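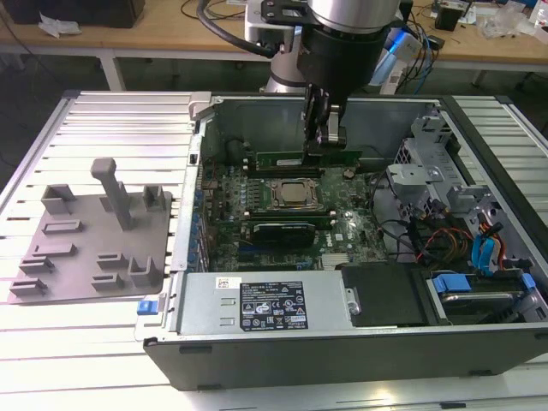 The gripper over a RAM stick in the practice tower, Skullari bench.

Teaching by demonstration: frequently asked questions

These answers are for people who have signed up for operator shifts on the Skullari bench. Rosângela Brito keeps the page up to date. If your question is missing, ask her before your first shift.

What will I be doing?

You steer the robot arm by remote control while it works on parts inside an open desktop computer. The arm's motion and the camera views are saved together. Each saved run is called a demonstration, and the robot's control software is trained on them.

Do I need to know how to program?

No. You need to know what a memory module looks like and which way it faces in its slot. We go over that in the first half hour.

Remote control or by hand - which one do we use?

Mostly remote control. Moving the arm by hand is quicker to learn, but your hands and sleeves end up in the camera views, so we save it for setting start positions.

How many demonstrations do you have?

The memory task has 2,958 so far, and 845 of those were added in May. The graphics card task is newer and has 493.

Does the computer get moved between runs?

Yes, a little. Slide the case or turn it slightly on the slatted table before you start the next run. Keep it lying on its side with the board facing up. If the case is always in the same spot, the software learns the spot and misses the slot when anything shifts. 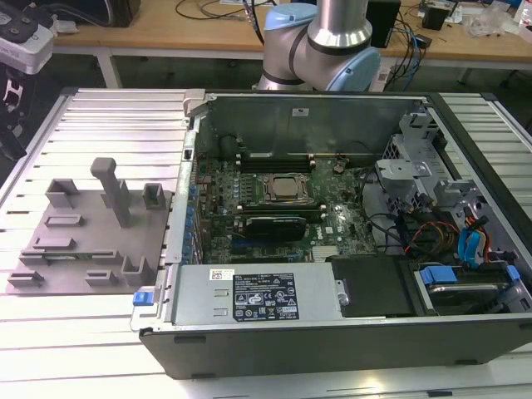
What is the gray plate to the left of the computer?

It is a 3D-printed fixture plate with holders on it. Leave it where it is. If it gets bumped, stop and tell the shift lead.

What if I make a mistake partway through?

A small miss that you correct is fine. Keep going and finish the run. If you drop a part or press hard enough to bend the board, stop the arm and mark the run as failed. Do not delete it - Ziltlow, our review tool, needs the failed ones too.

Should I go fast?

Go at a steady pace. Long pauses are worse than slow movement. Plan the grip before you press record.

Is the computer plugged in?

Never during a shift. Check the power cord yourself anyway.

Can I book a shift on Sunday?

Yes, as long as two people are signed up. Book through the Irkness calendar.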